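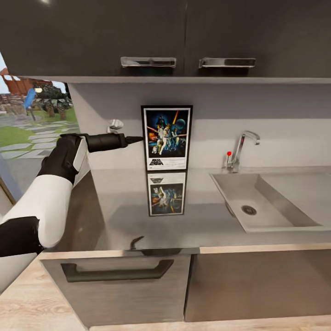 Zane Vītola wrote to me that a planner which only works in a simulated kitchen is a planner that doesn't work, and I've been turning that over all September, usually at the sink with my coffee going cold.

I do see her point, and I like her for making it so bluntly! But I think she gives too little credit to the rehearsal. When we moved our motion planner over to Skudari, we could run 1,000 reaches before lunch, with the counter a little higher or the cabinet handles shifted a bit (and the gripper starting somewhere silly), and two of the bugs we found that way had been sitting quietly in the collision checker for longer than I'd care to admit. Those were mistakes in our own code, and a real arm would have shown them to us slowly and expensively.

So my plea is a modest one: keep the simulator, keep the real bench too, and please, please write down which of them a result came from.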